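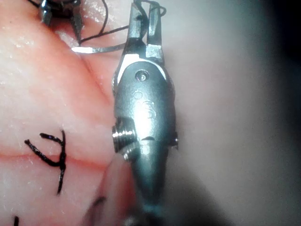
Polished steel-gray metal, up close.

Saltby Audiobooks: your questions, my answers

What do I get when I join?
One credit a month, good for any of the 400 titles on the shelf, plus the short story of the month. I pick that one myself, so blame me if it's another ghost story!

Do I need an app?
Nope. You can listen in your browser, or download the files and play them in whatever you already use. Most people I hear from use Histonar on their phones, and it remembers your place nicely.

Do credits run out?
They last 6 months. I'll email you before any disappear — check your spam folder, please.

I hate the narrator. Can I swap?
Sure, as long as you're less than an hour in. Just write and tell me which book you'd like instead (you don't have to explain, but I'm nosy and I like to know).

How long is the longest book?
That would be the complete Anosell saga, at 119 hours. It still only costs one credit, and I've been through it twice while painting my kitchen.

Anything in other languages?
There are 19 titles in Vietnamese so far, mostly from a small publisher called Đào. More are coming in May.

Can I give a book as a gift?
Yes! Choose "Send to a friend" at checkout and put in their email address. They don't need to be a member to listen.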